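# Chapter 4: Surface, Ground, and Gloss

Material comes before composition in this book. A student who can place objects well but cannot tell a satin surface from a glossy one will produce arrangements that fail under any light but the one they were built in. This chapter covers three terms used in every later exercise: *ground*, *body*, and *finish*.

## 4.1 Terms

The **ground** is the surface on which objects rest, together with whatever covers it. A ground is described by its value (light to dark), its nap, and its condition. Condition is recorded as found. Scuffs and lighter patches in a cloth are part of the ground and are drawn or measured with it.

The **body** of an object is its volume without regard to color. Most tabletop work can be done with two kinds: the closed body, such as a fruit or a ball, and the open body, such as a plate or a bowl.

The **finish** is the way a surface returns light. The scale used here is the one proposed by Solanki and Weerasinghe for the Nautiyal studio course. It has five steps: matte, eggshell, satin, gloss, and mirror. Adjacent steps may be joined with a hyphen where a surface falls between them, as in matte-satin.

## 4.2 The two-object arrangement

The basic arrangement has one closed body and one open body on a dark, napped ground. The bodies are set side by side with a small gap, and the ground must show through it. Objects that touch share a shadow edge, and the beginner cannot separate one contour from the other.

Dark cloth is specified for two reasons. It returns little light into the undersides of the objects, so the shading at the line of contact stays readable. It also gives the greatest difference in value against a white plate. The cost is a weak cast shadow, which may be hard to locate at all on charcoal or black.

Viewed obliquely from above, a round plate is seen as an ellipse. The rim and the central well form two ellipses, and the inner one should be constructed separately. Copying the outer curve at a smaller size is the most common fault in student work on this exercise.

On a closed body, record the highlight first and the local color second. A red and yellow apple presents a particular difficulty: a yellow blush on the upper surface can be mistaken for reflected light, and a highlight lying over that blush takes on its hue. Mark the limits of each before any shading is laid in. Waxed fruit and artificial fruit both fall at gloss on the scale and are treated alike.

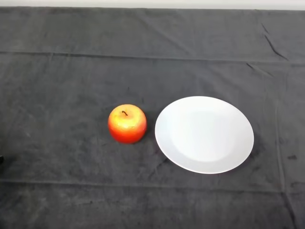
## 4.3 Exercises

1. Assign a step on the finish scale to the apple, the plate, and the cloth. Use a hyphenated value where needed.
2. Construct the rim and well of the plate as two ellipses. Show both major axes.
3. Draw the apple in three values only, leaving out the stem. Add the stem last.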